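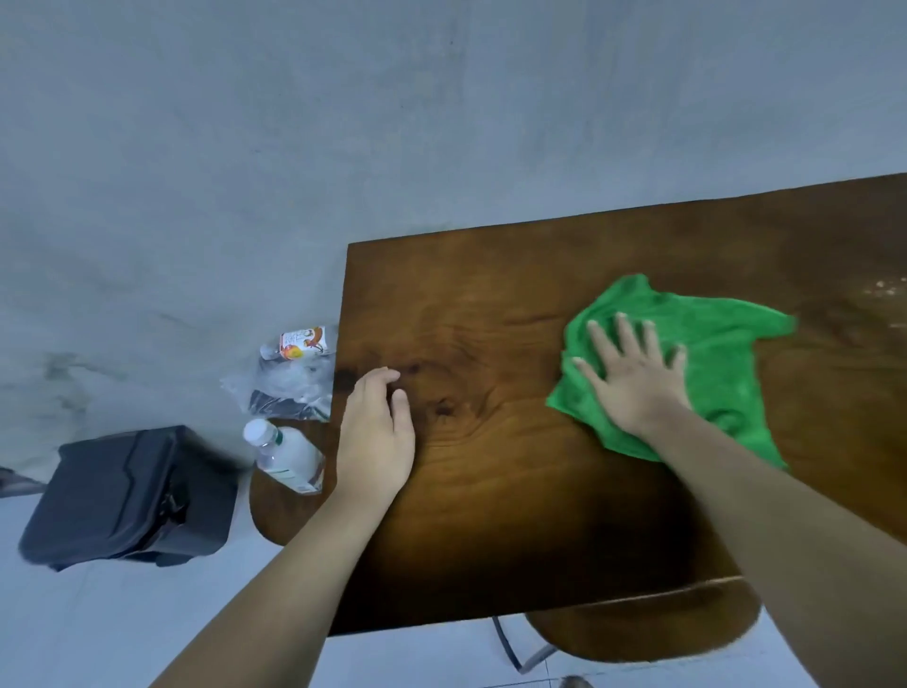

*Wiping down one of the wood tables with the green cloth, bottles and a bag parked on the stool.*

So the canteen at Gindari has had its serving robots since October, and I finally got over there to see how everybody's getting along with them. Short answer: pretty well, with some grumbling about trays.

If you missed the earlier item, Gindari is the lunch hall that feeds the Skalline plant, 700 meals on a normal day. They bought 2 delivery carts from Grolard (about as tall as a filing cabinet, with shelves) and the carts now run plates out from the kitchen and take the dirty ones back. The crew used to do all of that on foot. One woman told me she used to come home and sit on the edge of the bathtub with her feet in cold water, and she hasn't done that since before Thanksgiving!

What the carts don't do is tables. I asked the shift lead whether that was coming and she laughed at me. Grolard did show them a wiping arm at the sales demo, and it was fine on a bare white counter, but the tables at Gindari are real wood with knots and swirls all over, and the arm kept going back to scrub the same knot like it was a gravy stain. They passed.

That means wiping has turned into a much bigger piece of the job. Before the carts, tables got a quick swipe between trips, whenever you had a hand free. Now the crew goes around properly, tops first and then the edges, which is where all the sticky stuff ends up (ask anyone with kids). There's a whole routine on a laminated card by the sink, and the cloths get swapped out after every 5 tables. I tried one table myself and was told, very kindly, that I'd missed the edge. 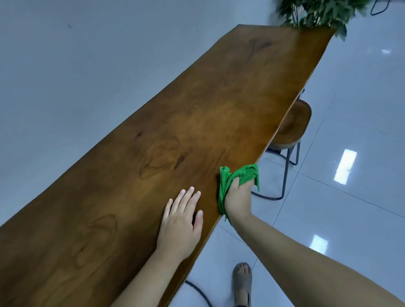 *Doing the edge: one hand flat on the wood, the other working the cloth along the side.*

Not everyone loves the change. A couple of people said they miss carrying the food out, since that was when they got to talk to folks from the plant. You don't chat much when you show up after the meal with a cloth. And wrists are the new feet, apparently. The shift lead has started mixing things up so you do tables for part of the lunch rush and then go load carts in the kitchen, and she says the complaints have dropped off. The guy I stood next to at the dish window said his hadn't, ha.

About jobs, because I know I'll get emails: there were 26 people on the crew before the carts and there are 26 now. Management wouldn't promise me anything past next summer. What they did say is that they've quit using temps for the lunch rush, so somebody is getting fewer hours, just not anyone on the regular list.

The carts themselves are decent company. They beep when you stand in their way and they get stuck on the rubber mat by the drinks cooler most afternoons, and then whoever's closest gives them a shove. The trays slide around too much for soup, so soup still goes out by hand.

Next up for the same treatment is the Palaniappan canteen across the road, where the floor has a ramp in the middle of it. I'll go look once they've got theirs running, and I'm ordering the soup.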